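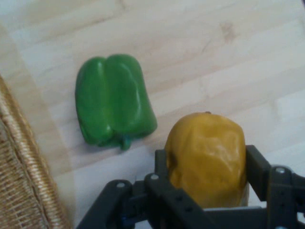
Packing line: what changes in January

Fimosow moves the mixed vegetable baskets at Danisska to arm-assisted picking in January. Peppers come first. A yellow one with creased skin needs a lighter grip than a firm green one, so force is set per item. Malsha Wickramasinghe keeps the settings list.

Packers on the line will move to sorting and final check. Hours and pay grades stay the same. Each packer gets six hours of training on stopping the arm, clearing a dropped item and restarting. Grading stays with people.

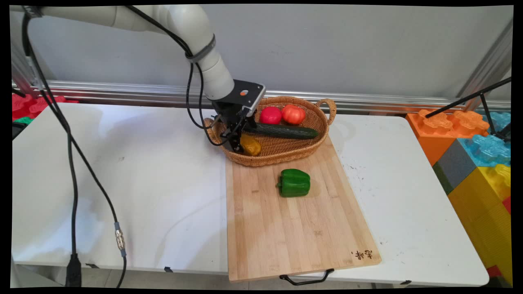

Training sign-up

Nine places per session. Give your name to your shift lead by Fri 20 November.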